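Fokari Bakery Jurnville: Questions We Often Get

Home / Orders / Questions

How early must I order?
Please order two days before you need the box. For more than 39 pieces we ask for one week. In April we are busy with school parties, so earlier is better.

Can I change the flavour after I paid?
Yes, until noon of the day before pickup. Call the shop or write to us, and give your order number. After noon the dough is already planned and we can't change it.

Do you deliver?
We deliver inside Jurnville and to the Tevumine side of the river. Delivery is free when the order is above $60. Outside of this area you can send your own driver, we have no problem with that.
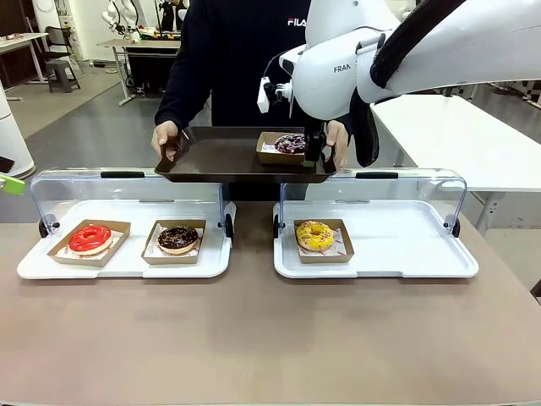
How long do the doughnuts stay good?
They are best on the same day. If some are left, keep them in a closed box at room temperature and eat them the next morning. Please do not put them in the fridge, the dough becomes hard and the glaze loses its colour.

Do you have something without nuts?
Many of our recipes have no nuts in them, but we use almonds in the same kitchen. For a person with a strong allergy we can't promise it is safe.

Is the filling made with real fruit?
The raspberry and the mango are. The lemon one is made from juice and eggs.

What is the Okonkwo card?
It is our points card, with the name of the street where we had the first shop. You get one point for each dollar. Nearly 1,520 customers have it now. Points from the old paper card can be moved until 12 December 2019, only at the counter.

Who do I write to if my order was wrong?
Write to Rehema Obura at the orders desk, on the same day if possible. She answers in the afternoon.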